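January 29, 2025 -- kitchen bench, fork day

Still on the finger comparison, and I'm writing this up before I forget which set was which (I mixed them up in October and Hongjun has not let me live it down). So: the Ledlow fingers are the ones with the softer pads, the Iturra fingers are the stiffer, narrower ones. Both black, both the same length near enough, and yes, I have now put a dot of paint on the inside of the Iturra pair!

The task is the dull one everybody hates, silverware off a flat counter and into the big drawer. Forks are so much worse than mugs. A mug gives you something to close on, but a fork lying flat gives you a handle that's barely off the wood, and if you come down a hair too high you pinch air, and if you come down too low the fingers press into the butcher block and the Franka trips its force limit and sulks. I spent most of the morning on that one height number. Milagros says I should stop hand-tuning it and let the arm touch down gently, back off 2 mm and then close, and she's probably right, but I wanted a plain baseline for both pairs first.

Gripper speed stayed at 60 percent of the Cledari controller's limit for all of this. I tried it faster and the fork skittered sideways before the second finger got there -- same with both pairs, so I'm blaming the speed and leaving the pads out of it.

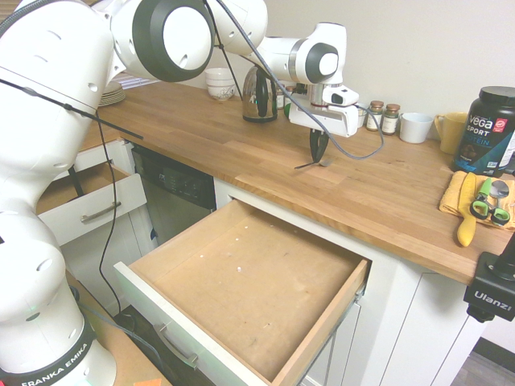
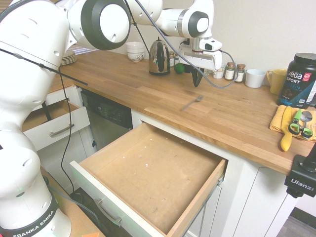 Fork on the counter, drawer open: in the fingers in the first picture, lying on the wood in the second.

The thing I want to look at next is how much the fork swings once it's lifted. The softer pads let it rotate if I grab off the balance point, and then the handle droops and catches the drawer front on the way down. The stiff ones hold the angle better but they're fussier about where they land. My gut says Iturra for forks and spoons, Ledlow for anything round, which is annoying, as I was hoping to leave one pair on and go home.

Camera side: I nudged the counter mount with my elbow before lunch and had to redo the calibration. It's tightened down now, please don't lean on it. The log from the bad stretch is marked, so skip everything before frame 2,081 if you pull today's folder. Hongjun, the depth on shiny stuff is still lousy, the fork comes through as a smear with a hole in it, so I'm taking the grasp point from the color view and keeping the height fixed.

To do:
-- Milagros's touch-down-and-back-off routine, both pairs
-- 3 grasp spots along the handle (near the tines, middle, far end)
-- ask Luvutcombe if they'll sell us replacement pads without the whole finger
-- scissors after that, if I'm feeling brave

Leaving the arm parked and the Iturra fingers in the gray bin with their paint dot facing up.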